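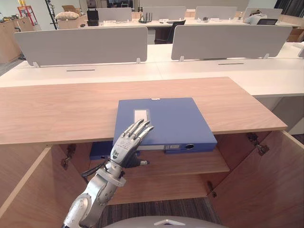 Talk notes: Paper files after the move
Clundadow office, staff briefing, April
Slot is 22 minutes. Leave the rest for questions.

1. Opening

Thank people for coming. Say straight away that this is a talk about filing and that it will be short.

We came over from the Cinitz building with 927 paper files. Most of them will never be opened again, but we have to keep them, and the few that are wanted tend to be wanted in a hurry. At Cinitz it took one team a whole afternoon to find a lease. I'd like us to do better than that here.

The Vashisht scans cover the newer projects. Anything older is on paper only, so the boxes are the record. Pause on that. People assume there's a copy somewhere.

2. Where things live

Low cabinets by the desks: files in current use.
Store room: everything else.
Under your desk: nothing, please.

The low cabinets belong to the whole row of desks. They aren't personal storage. Shoes, cereal and spare keyboards go in the lockers.

3. Labels 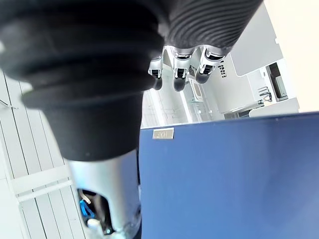 Labelling is where the old system fell down. Half the boxes had a project name, some had a year, and a fair number had both crossed out and something else written underneath. Colour won't help you either: one flat navy surface looks much like the next, and what you need is something small and fixed to read, like the little metallic plate up near the corner there. The wording matters more than the size. Project first, then year, then box number, in capitals.

Say the Tunenus example out loud: TUNENUS, year, 51. Project name in full, no initials. We had two projects with the same initials and the boxes were mixed up for months.

If a box holds two projects, split it. Ask for another box — there are 100 spare in the store room.

4. Putting things back

Box goes in flat, label facing out. Two on a shelf at most, as a taller pile means lifting everything to reach the bottom one.

Open both doors before you lift anything. With one door shut people try to slide the box in sideways and catch the hinge. 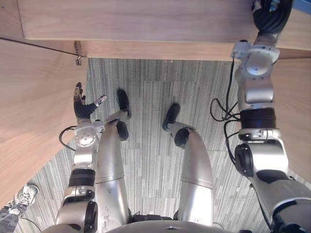
Take everything out before you start if you're sorting a whole cabinet. Put the contents on a desk, go through them there, and put back only what has a proper label. Then close the doors. They open into the walkway and they're at shin height.

Don't leave a box on top of the cabinet overnight. If you're still using it, keep it on your desk with a note saying so.

5. What I need from each team

One name for each cabinet, sent to me by the end of April.
A list of what's inside, one line per box.
Anything without a label brought to the store room — we'll go through it together.

6. Questions

Likely ones: keys (front desk has them), shredding (ask first), whether we can scan the rest (no budget this year).

Spare label sheets are by the door. Remind them on the way out.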